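Progress report to Lotberg, April
Lusuldale tableware and table-setting work, prepared by Maarja Rozīte

In this period we finished the second part of the plan, which concerns the ground level under the mezzanine. The marble tables are now in use, and we have tried 14 of the 16 settings agreed with you. Each setting is one white plate and one vegetable or fruit, nothing more.
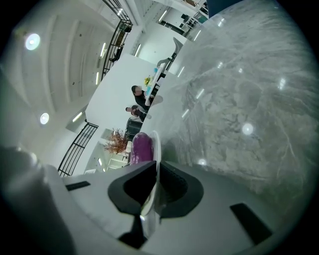

Will the two remaining settings need extra money?
They are covered by the present budget, and we expect to complete them before the end of May.

The plates from Clodach came in a box of 56 and 4 were broken. I have written to them and they promised to replace these – the new ones are not here yet. For the tables we keep the decoration low in number, so that the gray pattern of the marble stays visible. Dried foliage was chosen over fresh flowers for the large table, as it can stay for the whole project without water. Mr. Ó Néill asked for smaller plates, and I agree with him. 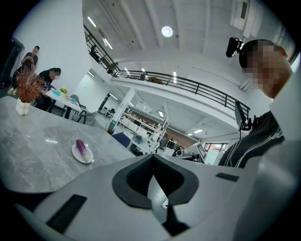 Eggplant on a small white plate, with the vase of dried foliage farther back on the table.

Next steps: the last two settings, the list of costs, and a short visit from your side if you wish – mornings before 11 are best for us.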